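Workshop > Robots > When things break

Home Projects Parts bin Notes About

The squeak, the slip and the tilted pad

I have been itching to write this one up for weeks, because it's my favorite kind of fault: small, annoying, easy to ignore, and (once you finally chase it) full of good stuff to learn from.

Some of you know I've been doing evening work on the Wamomik project, where we record people doing everyday tasks with a hand-held gripper. You squeeze the handle, the jaws close, the camera looks down at the jaws, and later all that footage goes toward teaching an arm to do the same jobs. The gripper is called the Stovow. I love this thing. It's light, it comes apart with one hex key, and you can print most of a new one over a weekend if you drop it down the stairs (ask me how I know).

The task set we were on in September was called thin objects. Pencils, paintbrushes, chopsticks, that sort of thing. Pick it up, hold it upright, put it in a cup. Our goal was 3,000 good recordings. We had 2,332 in the bag when I noticed that my pencils were rotating.

They weren't falling! That's what made it sneaky. I'd pick up a pencil lying flat, lift it, turn my wrist so it stood upright, and it would settle a little way round on its own axis before I got to the cup. You could see it if there was printing on the barrel. The lettering would start facing you and end up facing the wall. Every so often it would also slide down, maybe the thickness of a fingernail, with a tiny squeak.

My first theory was paint. Glossy paint on a round barrel is slippery, and we'd just switched to a batch of glossy ones. So I wiped them all down with alcohol and got a little better grip for one evening. Then it was back.

My second theory was me. I'd been squeezing for hours and my hand was tired. I swapped hands, which made everything worse in a different way, and then I took a night off, which was lovely, and on Thursday the very first pencil squeaked.

So I stopped recording and did what I should have done at the start. I held one thin rod still against a blank wall, locked my elbow on the bench, and looked at the jaws. Just looked at them, for ages, closed on something simple. 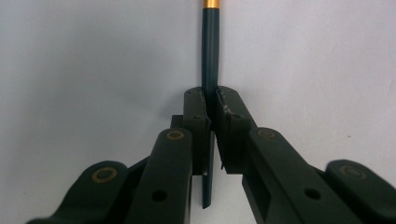 The right pad tips inward, and there's the scuffing near its top.

Look at the right-hand pad! It's tilted, so the gap between the jaws gets narrower toward the top, and up there by the contact is a pale worn patch in the dark plastic. The pads are meant to close parallel. If they do, you get a nice long line of contact down each side and the pencil has nowhere to go. With one pad leaning in, most of the squeeze lands on a short stretch near the top and the rest is along for the ride. A round barrel pinched like that is very happy to roll.

I got ridiculously excited about this. I had my coat on to go home and I took it off again.

Next question was where the tilt came from. The Stovow uses a pair of links on each side, and those links are what keep a pad at the same angle while it swings in. Each link turns on a brass bushing pressed into the plastic. If anything in that chain gets sloppy, the pad can rock. So I took hold of each pad in turn and wiggled. Left side: solid, hardly any movement. Right side: a definite click, back and forth, that I could feel more than see.

I pulled the pins on the right and found it. One bushing was loose in its recess. The hole in the link had gone very slightly oval, enough that the bushing could be pushed out with a thumb, and it should take a vise to do that. Nothing had snapped or cracked. The plastic had just been giving way by a hair every time somebody squeezed, over all those recordings, until the pad had room to lean.

The other half of the answer was in the way we'd been using it. Thin objects mean the jaws close nearly all the way, every single time, and people squeeze harder on a pencil than they do on a mug. I do it too. You can feel that it's small and you clamp down. The earlier tasks were all cups and boxes, wide open jaws and a gentle hold, and the same gripper had sailed through those.

The fix

I printed a fresh link with more walls around the bushing hole, and I turned the part on the printer bed so the layers run around the hole and the load doesn't try to peel them apart. Then I pressed the bushing in with the vise, slowly, and left it overnight with a dab of Gritance around the rim. (That's the retaining compound we keep in the drawer. Use a toothpick. If it gets inside the bushing you will be making another link.)

The scuffed pad got replaced as well. I could have sanded it, but a sanded pad has a slightly different face from its partner, and I was tired of guessing.

Then the fun bit: testing. I drew a line down one pencil in silver marker, picked it up flat, stood it upright, and checked where the line was. Twenty pickups in a row, and the line stayed put on every one. With the old link back in (of course I put the old link back in, I had to know) it wandered on 7 of 20.

What about the data?

This was the less fun bit. A slow drift like that doesn't come with a date on it. I went backward through the recordings looking for the pad angle, which is easy to judge once you know what you're looking for, and the lean creeps in so gradually that I couldn't point to one recording and say there, that's where it broke.

In the end we kept most of them. A pencil that turns a little in the jaws still ends up in the cup, and the motion of the hand is still a good motion. The ones where it slid far enough for the person to stop and regrip got a tag, so whoever trains on the set can leave them out. I argued for redoing the lot and lost, and a week later I agree with the people who beat me.

The part that bothers me more is the safety side. A pencil squeaking down half a fingernail is cute. The next set on the list was kitchen tools, and I'd have picked up the peeler and the skewers with that same loose link without a second thought. Something sharp that rotates when you expect it to stay still, held up near your other hand, is a much worse evening. We've moved kitchen tools back until both grippers have the new links on all four corners.

What we do now

Before each session, whoever's recording closes the jaws on a bit of straight rod, holds it against the wall and looks for light between rod and pad. Then one wiggle per pad. If it clicks, it goes in the red tray and you use the other one. The printed check card lives in the case with the hex key.

I also wrote to the folks at Antwi, who drew up the original linkage, with my measurements and a slightly breathless email. They wrote back the same day! They'd seen the oval hole on one of theirs and are already thinking about a thicker boss around the bushing for the next version. They also asked for my old link, so it's in an envelope by the door, wrapped in a sock until I find some bubble wrap.

Next post will probably be about the pins. I have opinions about the pins, and I've ordered three kinds to try.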